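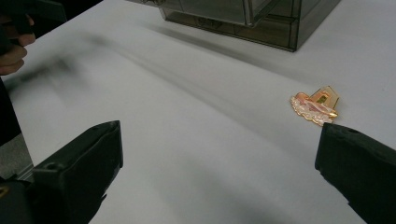

Xuân Võ wollte nach der letzten Sitzung wissen, ob man eine private Sammlung überhaupt inventarisieren müsse, solange man selbst noch wisse, wo alles liegt, und ob eine Liste am Ende mehr Arbeit mache als die Sammlung Freude.

Gute Frage, und weil danach die Zeit um war und alle schon an der Tür standen, steht meine Antwort jetzt eben im Skript. Müssen muss man gar nichts! Aber wer etwas verleihen, versichern, vererben oder tauschen will, kommt ohne Verzeichnis schnell ins Schwimmen. Ich hatte jahrelang keins. Dann bin ich umgezogen, und in den Kartons lagen plötzlich Sachen, bei denen ich beim besten Willen nicht mehr sagen konnte, ob sie von meiner Tante stammten oder vom Flohmarkt.

Kleine Dinge erfassen: Notizen zur zweiten Sitzung

Wir waren bei der Frage stehen geblieben, was überhaupt ein Objekt ist. Klingt banal, ist es bei Kleinkram aber überhaupt nicht. Ein Manschettenknopf ist ein Objekt, und das Paar? Ein Quartettspiel, bei dem eine Karte fehlt? Ein Anstecker auf der Originalpappe? Meine Faustregel: Was zusammen hergestellt und zusammen verkauft wurde, bekommt eine gemeinsame Nummer, und die Teile bekommen dahinter einen Buchstaben. Das Paar Manschettenknöpfe ist also 23, die einzelnen Knöpfe sind 23a und 23b. Die Pappe zum Anstecker gehört genauso dazu und bekommt auch einen Buchstaben (ja, auch wenn sie zerknickt ist, bitte nicht wegwerfen).

Cyril Hulme hatte dagegen eingewandt, dass man bei großen Beständen so nie fertig wird. Stimmt. Seine Knopfsammlung umfasst knapp 300 Karten, und da würde ich auch erst einmal kartenweise erfassen und die einzelnen Knöpfe auf später verschieben. Nur sollte dann irgendwo stehen, dass man es so gemacht hat. Ein einziger Satz vorne im Heft reicht völlig.

Zur Nummer selbst. Bitte keine sprechenden Nummern! Ich weiß, die Versuchung ist groß, und im ersten Jahr habe ich es selbst probiert, mit Kürzeln für Material, Farbe und Herkunft. Das geht so lange gut, bis sich herausstellt, dass das vermeintliche Horn Galalith ist, und dann trägt das Ding eine falsche Behauptung im Namen mit sich herum. Einfach durchzählen. Lücken sind erlaubt, doppelte Vergabe ist es nicht, und eine einmal vergebene Nummer bleibt vergeben, auch wenn das Stück verschenkt, verloren oder kaputt ist.

Die Felder

Wir hatten an der Tafel eine ziemlich lange Liste stehen. Zum Anfangen genügen mir diese:

Nummer
Bezeichnung (ein Substantiv, im Singular)
Material, soweit bekannt
Maße, in Millimetern
Zustand
Herkunft und Erwerb
Standort
Bemerkung

Bei der Bezeichnung streiten wir uns jedes Mal, und ich freue mich inzwischen richtig darauf. Anhänger, Charm, Anstecker, Brosche, Plakette: Je nachdem, wer schreibt, landet dasselbe Stück unter einem anderen Wort. Nehmt das Wort, das ihr beim Suchen selbst eintippen würdet, und schreibt die anderen in die Bemerkung. Wer sich nicht sicher ist, wählt den allgemeineren Begriff. Ein richtiger Oberbegriff hilft später mehr als ein schicker Fachausdruck, der danebenliegt.

Beim Material gilt dasselbe in Grün. »Kunststoff, durchsichtig« ist eine anständige Angabe. »Acryl« schreibe ich nur hin, wenn ich es vom Hersteller oder aus einer Rechnung weiß, sonst mit Fragezeichen dahinter. Das Fragezeichen ist übrigens mein liebstes Satzzeichen im ganzen Inventar, es wird viel zu selten benutzt.

Der Zustand ist ein Kapitel für sich. Wörter wie »gut« oder »schön« sagen mir nach einem Jahr rein gar nichts mehr. Besser: Kratzer Rückseite oben links, Öse verbogen, Lack an der Kante abgeplatzt. Kurz, ohne Wertung, und mit Monat und Jahr daneben.

Der Standort

Hier wird es praktisch, und hier scheitern die meisten Verzeichnisse, die ich kenne, meins eingeschlossen. Der Standort ist die einzige Angabe, die sich ständig ändert, und ausgerechnet die pflegt keiner gern. Ich habe zwei Spalten daraus gemacht, den festen Platz und den momentanen. Der feste Platz ist das Fach, in das ein Stück gehört, und diese Angabe ändere ich höchstens einmal im Jahr, meistens im Juni.

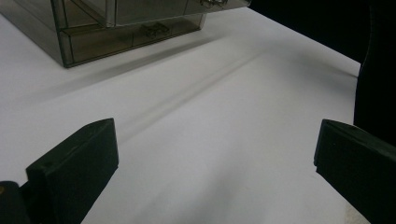
In die zweite Spalte kommt alles Vorübergehende: verliehen, beim Reparieren, liegt auf dem Schreibtisch. Ich trage sie mit Bleistift ein und radiere sie aus, sobald das Stück zurück ist. Cyril macht es mit kleinen Stellvertreterzetteln, die er ins leere Fach legt, mit Nummer und Verbleib darauf. Das ist die alte Bibliotheksmethode, und sie ist wunderbar, solange die Fächer keinen Durchzug haben.

Fächer beschriftet ihr bitte mit einer eigenen Bezeichnung, die nichts über den Inhalt verrät. Also »Fach C« und nicht »Broschen«. Sonst räumt ihr um, und das Etikett lügt.

Bis zum nächsten Mal

Sucht euch 10 Stücke aus, möglichst verschiedene, und füllt für jedes alle Felder aus. Wer nur 9 schafft, bringt eben 9 mit. Die Nummern schreibt ihr vorerst auf Papieranhänger mit Baumwollfaden und nicht auf die Objekte! Über Lacke und Stifte reden wir in der nächsten Sitzung, dazu bringe ich Proben mit. Und Xuân, ich möchte unbedingt deine Schachtel mit den Anhängern sehen, auch unsortiert.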